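**To:** Interiors and Furnishings list
**From:** Walura House, Office of Collections and Interiors
**Date:** April 17, 2022
**Subject:** Re: Pink damask and marble-pattern surface, request for comments

Dear list members,

Thank you to all who replied to our first message. Several of the replies raised the same points, and this office will answer them together. The relevant part of the earlier message from the McIntyre Library is quoted first.

> We have read the Walura proposal for the small north parlor and have two concerns. The first is scale. A damask with urns of that size needs a wide, unbroken wall, and we doubt that the parlor offers one. In our own reading room we hung a large repeat between two windows and lost half of every motif.
>
> The second is the pairing with gray marble pattern. Pink beside gray can look cold under north light. Has the office seen the two together, or only as separate samples? We would also like to know whether the cream in the pattern reads as cream or as white once it is up.
>
> We ask in part because we are considering the same paper from Golletti for our stair hall, and the order must be placed in May.

On the question of scale, the office agrees that the width of the wall decides the matter. The pattern is built on large ornate urns with scrolling leaves and floral sprays, joined by dotted garland swags. A smaller urn falls between the large ones. Where two large urns can stand side by side with the smaller one centered between them, the design is complete and looks settled. The north parlor has one wall that will allow this — the chimney wall is not suitable, and the proposal has been changed to leave it painted.

On the question of pairing, the paper should be judged with the gray surface in place and with the side walls papered as well. A single flat sample gives a poor idea of how the urns look when seen at a slant.

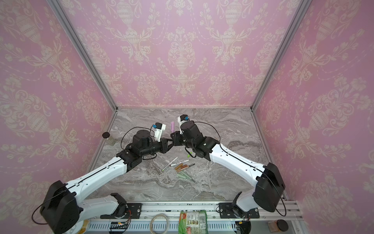 *Pink damask on three walls, with the gray marble-patterned tabletop.*

Members will note that the veins in the tabletop run from white to darker gray. In the opinion of this office, the white veining keeps the gray from becoming heavy, and the cream of the urns is warm enough to hold its own beside it. We recognize that north light is a separate matter, and we will hang a trial length in the parlor before the full order is confirmed.

With regard to quantity, the current estimate for the parlor is 14 rolls. This includes four rolls held back for repairs. We advise the McIntyre Library to keep a similar reserve, as a stair hall will lose more paper to matching than a square room will. The budget line for wall coverings stands at $2000, and $900 of that amount has been set aside for preparing the plaster. Neither figure includes the tabletop, which will be charged to furnishings.

One member asked whether the Hulau stripe is still under review. It has been withdrawn for the parlor but remains a candidate for the rear passage.

Further comments should be sent to the list and kept under the present subject line. Requests to borrow the sample book should go to the office directly — please give the dates required and the name of the borrowing institution.

Office of Collections and Interiors
Walura House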